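Offset vs digital for a short run of 370 booklets - drying and set-off problem
Print & Finishing Board > Small shops > Paper and press

lei_northlight
March 28, 2019
Good evening to all. I have a small shop with one two-colour offset press and one toner machine, and I would like to ask your opinion about a job which gives me trouble.

The customer wants 370 booklets, saddle stitched, 32 pages and cover. Inside is one spot colour (a dark green) and black. The paper is Semora uncoated, 132 gsm, which the customer selected himself from a sample book. I printed the first sheets on offset and after one night in the stack I found set-off on the back of many of them. It is not strong, but you see it on the pages with the large green areas.

I have already tried smaller stacks, not more than 80 sheets, and a little more spray powder. The result is better but still not clean. The customer's date is fixed, so I cannot wait one week for each side.

My question is: would you stay with offset and change something, or move the complete job to toner and explain to the customer that the green will be a bit different?

tackyroller
How heavy is the green? If you are running a full solid on uncoated stock you probably have too much ink on it. Uncoated paper drinks the ink and it looks flat, so the operator opens the keys, and then it still looks flat, so he opens them again. I have done this many times myself.

Also check your fountain solution. If it is too acid the ink stays soft for days.

lei_northlight
Thank you. Yes, I think I opened the keys too much on the second form. I measured the fountain this afternoon and the pH was lower than I like, so I mixed a new one.
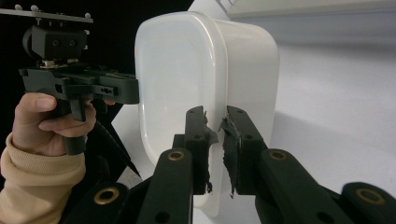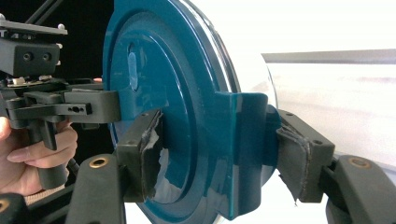
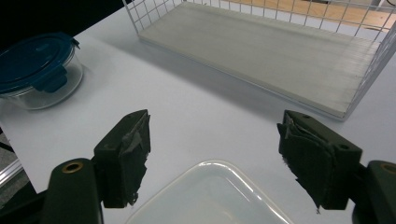

With the fresh solution I ran a short test with less green. The solid is lighter now, but when I put it next to the approved proof I think most people would accept it. I will leave the test sheets until tomorrow morning and then rub them with a white cloth. If the cloth stays clean I will continue.

I forgot to say that the ink is Clunar, the normal series. The dealer told me that they have also a series for uncoated papers, but he has no dark green of it in stock.

foldandstitch
I will be the one who disagrees. For 370 copies I would not put this on offset at all. Count your plates, your washups, your waste sheets. You will be on this job for three days and you will earn nothing. Toner, one afternoon, finished. The customer does not have a densitometer at home.

tackyroller
The customer asked for a spot colour and he has seen a proof with a spot colour. Toner green on a rough sheet looks shiny, and on the fold it can crack. I would be angry if I paid for one thing and received the other.

foldandstitch
Then ask him before. I did not say to do it in secret. And cracking on 132 gsm is not so terrible if you crease first and fold along the grain. On the cover I would be more careful, but the cover can be printed separately.

lei_northlight
About the grain, I am afraid it is not ideal. The paper came in a size where the grain runs across the spine if I want to use the sheet well. With toner I would have to cut it differently and then I lose a lot. I have 511 sheets left of this making and the merchant says the next delivery is only in July.

quire_counter
Small point, but if you have 511 sheets and no more until July, I would think about waste before anything else. Write down how many you need for each form, with spoils, before you run one more test. I once finished a job nine covers short and had to print them on something similar. The customer noticed at once.

On the ink: a drier added to the normal series would help you. Lakier make one that I use with dark colours. Use only a little, because too much of it will dry on the rollers during your lunch.

tackyroller
Agree about the drier. But put it only in the green, the black is not your problem.

foldandstitch
Still toner for me. But I see that with the grain in the wrong direction it is less simple than I wrote.

lei_northlight
Thank you all for the answers. I made the count and it is possible, but tight: I can permit one more test for the inside and none for the cover. The drier is ordered. I will stay with offset for the inside pages, with less green and the drier, and I have written to the customer to ask if he would accept the cover in toner. I will lay the sheets on racks this time and leave the second side until the next day.

Does somebody know if this drier changes the shade of a dark green? The tin I saw at the dealer's had a brownish colour.

quire_counter
A little, on pale tints. On a dark green I have never seen a difference.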